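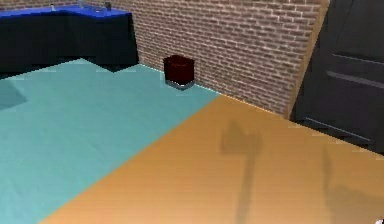
Scene seeds and why I stopped trusting them

March went mostly to the simulated kitchen set, so these are my notes on it while I still remember the details. The task is the one I described last time: find the bin, move to it, drop the held item in, back off. The arm is simulated, the rooms are simulated, and the examples come from me driving the arm by hand with a controller at my desk.

The target was 100 accepted episodes. I have 59. The rest of this post is mostly an account of the difference.

Rooms come out of Skutwood, which takes a seed and picks the floor, walls, counter and fittings from a list of materials. I had assumed that a new seed meant a new room in any sense the policy would care about. It does not. The layout generator has 5 base plans, and the seed mostly repaints them. A brick wall with a two-tone floor and a blue counter looks nothing like the next room to me, but the bin is against the back wall in both, and the arm approaches it on nearly the same line.

I found this by accident. I trained a small model on the first batch and then blanked the camera input at test time. It still reached the bin area far more often than it should have. It had learned the path and was paying little attention to the picture. With the bin moved along the wall it went to the old place and opened the gripper over bare floor.

So the first change was to sample the bin position separately from the room seed. The bin can now be anywhere on the reachable floor, as long as it keeps a hand's width from any vertical surface. I also let the heading of the base vary. Both values are written to the episode header, which I should have done from the start. For the older episodes I had to recover the bin pose from the saved simulator state, and in four of them the state file was truncated. Those were dropped.

The second problem was shadows. Draston, the renderer, ships with soft shadows off by default, and I recorded a batch that way before noticing. With them on, the arm throws a shadow on the floor even when the arm itself is out of the camera's view. I wanted to know if that mattered, so I trained on each half and tested on the other. The model trained without shadows did poorly when they were switched on, mainly on light floors, where a grey patch near the bin seems to be taken for part of the bin. The other direction was fine. Everything is now recorded with shadows on and the light direction drawn at random per episode. The shadowless batch is kept in its own folder and does not count toward the total.

Small dark bins are the hard case. On a pale floor there is plenty of contrast. Against a dark counter the model loses the rim, and so do I when driving. I have not changed the bin colors, as the real ones I care about are just as dull.

The third problem was me. Reading the action logs back, my early episodes have a pause of a second or more before the release, while I checked the side view. The model copied the pause. In some rollouts it paused and never came out of it, which makes sense: the observation does not change while the arm is still, so nothing tells it when to move again. I now drive with only the camera view the policy gets. It is slower to learn and my failure rate went up for an evening or two, but the pauses are short. Trimming idle frames from the old episodes helped as well. I cut any run of still frames longer than half a second, except around the gripper opening, where the fingers need time to travel.

Acceptance rules, for anyone comparing numbers:

Item at rest inside the bin at the end of the episode.
Bin not tipped, and not pushed more than its own width.
No contact between arm and wall.
Bin visible to the camera for at least the last third of the approach.

The last rule rejects more than I expected. Plenty of my episodes reach the bin correctly from a pose where the camera sees floor and wall and not much else. I can do it from memory of where the bin was two seconds ago. The policy has no memory to speak of, so those examples teach it to guess.

Storage is still Vendoter, one file per episode, images compressed and actions at full rate. I tried Wolde for a few days for its faster random reads. It was faster, but it rounds timestamps to the millisecond, and my action and image streams are matched by time, so I went back.

Next is the remaining 41, with a cap on how many may come from any one base plan. I am also writing a sixth plan by hand with the bin partly behind the end of a counter. The config changes are in the repository under the kitchen branch – the header format is different now, so the old loader will refuse the new files.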